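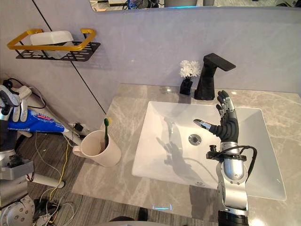 About us
4 min read

Bavovby is a small bathroom and plumbing firm. Started in a rented unit behind the bakery on Galanis Road, one van, one phone, a lot of borrowed tools. Colin Lockwood did the pipes, Henrike Vogler did everything else. Still pretty much how it works, except there are 24 of us now and the phone is Imke's problem.

What we do. Bathrooms start to finish, cloakrooms, leaks, boilers (servicing only, we don't fit new ones, please stop asking Colin). Landlord work if the landlord pays on time. We cover Udmont and the villages up to the reservoir. Further out, ring and ask, depends on the week.

How it goes. You ring or write. Someone comes to measure up, usually Helmut Strobel, sometimes Jana Baumgart if it's stairs and awkward corners. No charge for the visit. Written price within 7 days, and the price is the price unless we take a floor up and find something nasty, in which case we stop and show you before doing anything else. Had a house last March where the joists under the bath were more or less gone. Customer came and looked, had a cup of tea, we agreed a new figure. That's how we like to do it.

Basins, taps, baths and so on you can buy yourself or through us. If you buy yourself, check the tap holes and the waste size before you order. Then check again. We'll fit most things but we can't gaurantee a tap we didn't supply.

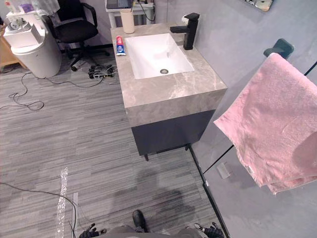 Small rooms are most of what we get asked for. Udmont terraces were built without bathrooms, so the bathroom is whatever was left over, half a landing or the back of the kitchen. Jana is very good at these. She'll move a door if she has to. She once got a full size bath into a room the last firm said would only take a shower, and the customer sent us a card which is still up by the kettle.

Training. We take apprentices, two at a time, all through the Zorell scheme at the college. They go out with Helmut for the first year and they are not left on their own in your house. Four of the people working here now started that way. Applications open in spring, send a letter to Imke Teuber, doesn't need to be fancy. Tell us what you've mended.

Prices. Call out is on the rates page. Deposit of 300 on full bathrooms, comes off the final bill. We don't do finance.

Office is open weekday mornings, Imke is on the desk. Afternoons leave a message and she'll ring back, normally the same day. Emergencies the out of hours number is on the contact page, whoever picks up will be half asleep but they will come.

More to add here about the showroom when Henrike has a minuet.

3 comments

Maureen T.
Helmut did our upstairs loo, very tidy, took his boots off without being asked. Would use again.

dales_end
do you do wet rooms? can't see it on the list

Bavovby office
Yes we do, sorry, will get that added. Give me a ring any morning. Imke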